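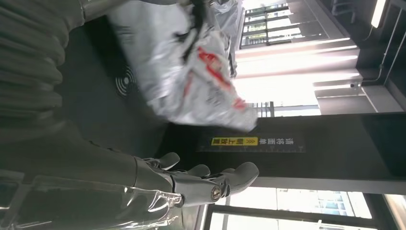
Flilten Tabletop Apple Press
Item 207
Made in our own shop in Kneath

If you have an apple tree, you know how August goes. For weeks there is nothing to pick, and then one morning you can't walk across the grass without turning an ankle, and the neighbors have started to look the other way when you come up the path with a bag. We have been there ourselves, many times, and the Flilten is the press we wanted for those mornings. It sits on a kitchen table or a sturdy bench, it takes a bucket of chopped apples at a time, and when you are done with it you can carry it back to the pantry without calling anybody for help.

The Flilten started life as a favor. Rasmus Org had a full-size floor press in his barn, a lovely old thing that needed two people and most of a Saturday's worth of energy to clean, and his daughter wanted something she could use in an apartment. He built her a small one out of leftover maple and a vise screw. Then her friends wanted one, and then we wanted one, and after a good deal of fiddling with the basket (more on that in a minute!) it ended up in our catalog, where it has stayed ever since.

What you get

Solid maple basket with stainless steel bands
Cast iron frame, painted cream
Steel screw with a removable T-handle
Maple pressing plate and two half-round blocks
Stainless drip tray with a pouring lip
One washable nylon pressing bag
Printed booklet with care notes and Rasmus's recipe for apple syrup

Size and weight

Height with the screw fully raised: 20 inches
Basket capacity: 8 quarts of chopped fruit
Weight, empty: 20 pounds

How it presses

Chop or mill your apples first. I know it is tempting to put them in whole or in quarters, and I have done it myself at the end of a long day, but you will get a sad little trickle and a sore shoulder. Small pieces give up their juice with hardly any fuss. If you are doing a bowl or two, a food processor does a fine job, pulsed a few times until the pieces look like chunky salsa. For anything more, have a look at the Gekine hand mill, which clamps to the same table and drops the fruit straight into a bucket.

Line the basket with the pressing bag, fill it, fold the top over and set the plate on. Turn the handle until you feel it push back, then stop and have a sip of coffee. The juice will keep running on its own for a minute or so. Give it another half turn, wait again, and carry on like that until the drip slows down to almost nothing. People who crank hard from the beginning tend to end up with pulp squeezing out between the slats, and then there is more to clean and no more to drink.

How much juice you get depends a great deal on the apples. Crisp ones straight off the tree are generous. Mealy ones that have sat in the garage are stingy and make a cloudy juice, though it still tastes very nice warmed up with a cinnamon stick.

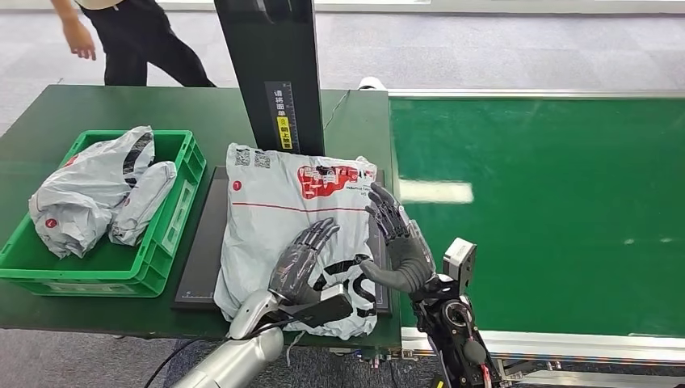
Clinley Home Orchard Department

We look after everything on the fruit side of the shop, from picking poles to bottle caps, and we are happy to talk you through the choice between this press and the bigger floor model. If you have one tree, or a kind neighbor with one tree, the Flilten is plenty. If you have a real orchard and a crowd coming over to help, you will be refilling that basket all afternoon, and you may be glad of something larger.

About that basket. The first ones had narrow gaps between the slats, and they clogged. The next ones had wide gaps, and the bags bulged through them and wore thin. What we make now sits in between, with the inside edge of every slat rounded over by hand so there is nothing sharp for the bag to catch on. It is a small thing and takes up more shop time than any other part of the press, and I would not want to go back.

Pears, grapes and other fruit

Pears work well as long as they are still firm. Soft grapes can go in as they are, off the stems, and need only a gentle turn of the handle. Berries are fine too, although they will stain the maple, and some of our customers keep a second basket just for those. Quinces are hard as rocks and need to be milled very fine. Please don't use the press for cheese – the frame will hold up, but the pressure is difficult to keep steady, and you will be disappointed. 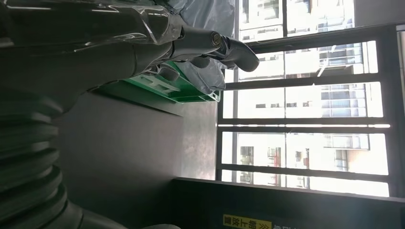 Rhubarb is the one that surprises people. Freeze the stalks, let them thaw in a bowl, and press them with all the liquid that has come out. You get a sharp pink juice that is wonderful with a little sugar and a lot of ice.

Cleaning and storage

Rinse everything with warm water as soon as you finish, before the sugar dries. A stiff brush gets between the slats. No soap on the maple, please, and keep it out of the dishwasher, which will open up the joints in no time. Stand the basket on its side to dry overnight. A wipe of food-safe mineral oil at the end of the season keeps the wood from cracking over winter, and a dab of the same oil on the screw keeps it turning sweetly.

The pressing bag can go in the washing machine on its own, without softener.

Spare parts

Baskets, bags, plates, blocks and handles are all sold separately, and parts from the current model fit every Flilten we have sold. If your paint has chipped, ask us for a touch-up jar in the matching cream.

Shipping and pickup

Presses go out boxed and fully assembled apart from the handle, which slides through the top of the screw. You are also welcome to collect yours from the shop in Kneath. There is usually one set up on the counter, and during apple season there is usually juice, so bring a thirst and a clean jar.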